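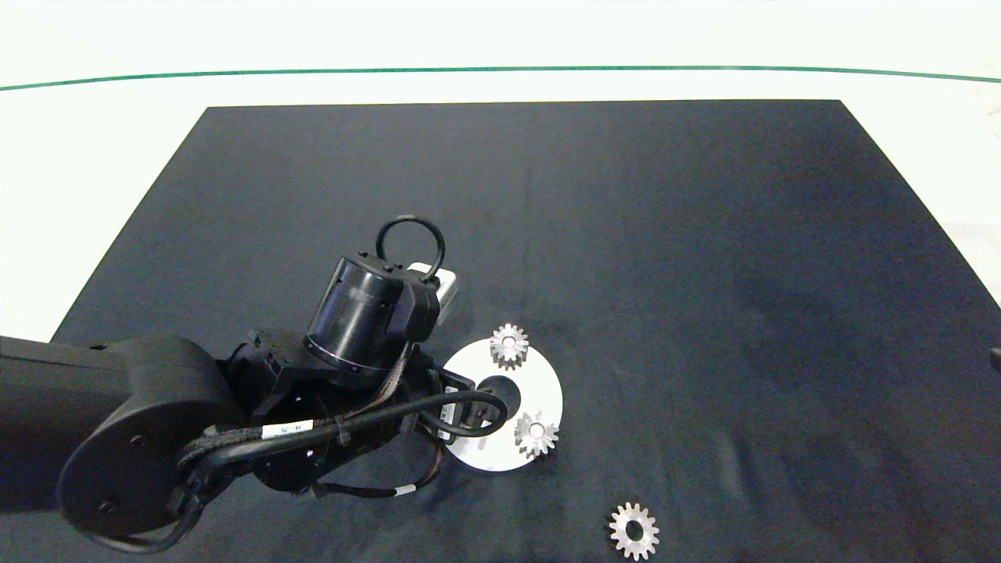 Networking > Switches > First-time setup

How to Set Up a Used Managed Switch From Scratch

Reading time: 3 min

By Simone Pimentel

So you bought a secondhand managed switch. Great choice! Older office gear is built like a tank, and once you've used VLANs at home you will never want to go back to a plain plastic box with blinking lights. The catch is that a used switch usually arrives with somebody else's passwords and settings still on it. Let's wipe it, give it a fresh start and get it talking to your network.

I'm working with a Kemberg 24-port, but the order of things is the same on most brands. Menu names and commands will differ, so keep your manual open in another tab.

What you need

- the switch and its power cord
- a console cable that fits it (check the port first — some are RJ45, some are mini USB)
- a computer with a terminal program
- one ordinary Ethernet cable

Step 1. Connect to the console

Plug the console cable in before you power up the switch. Open your terminal program, pick the right serial port and set the speed listed in the manual. Mine wanted 9600, 8 data bits, no parity, 1 stop bit and no flow control. Now turn the switch on. You should see boot messages scrolling by, and I still get a little thrill from that every time!

If you see garbage characters, the speed is wrong. If you see nothing at all, press Enter a couple of times and then try a different serial port.

Step 2. Wipe the old setup

On the Kemberg you hold the front button for 15 seconds while it boots. Other models have you interrupt the boot and delete the configuration from a small recovery menu. Look up the exact steps for your model.

One thing that got me: on some switches the VLAN list is stored in a separate file, so a reset can leave the old VLANs behind. List the VLANs afterward and delete any you don't recognize. Thanks to Danang Tarigan for writing in about that one.

Step 3. Set a name and passwords

Give the switch a name you'll recognize in a log. Mine is called boonchu and the one upstairs is usero. Set a new admin password and a console password, then turn on SSH and turn off Telnet.

Step 4. Give it an address

Pick a management address outside your router's DHCP range. My router hands out addresses from 100 to 200, so the switch lives at 192.168.1.3. Set the subnet mask and the default gateway as well (I forgot the gateway on my first switch and spent a whole evening wondering why it couldn't reach a time server).

Run the Ethernet cable from any port to your router and ping the new address from your computer. Replies? Wonderful, you can do the rest over SSH from the couch.

Step 5. Sort out the ports

Shut down every port you aren't using. Add a short description to the ones you are, even if it's only "printer" or "TV". Leave spanning tree on. It will save you the day you plug both ends of a cable into the same switch, and that day is coming.

Step 6. Save your work

Many managed switches keep two copies of the settings, the one running now and the one loaded at startup. Your changes are only in the first. Save them, reboot, log back in and check that the name and address are still there. Then copy the configuration to your computer and put the date in the file name.

Next up: making your first VLAN for guest Wi-Fi, which is where the real fun starts!

Contact | © Brerncombe Network Notes | Back to top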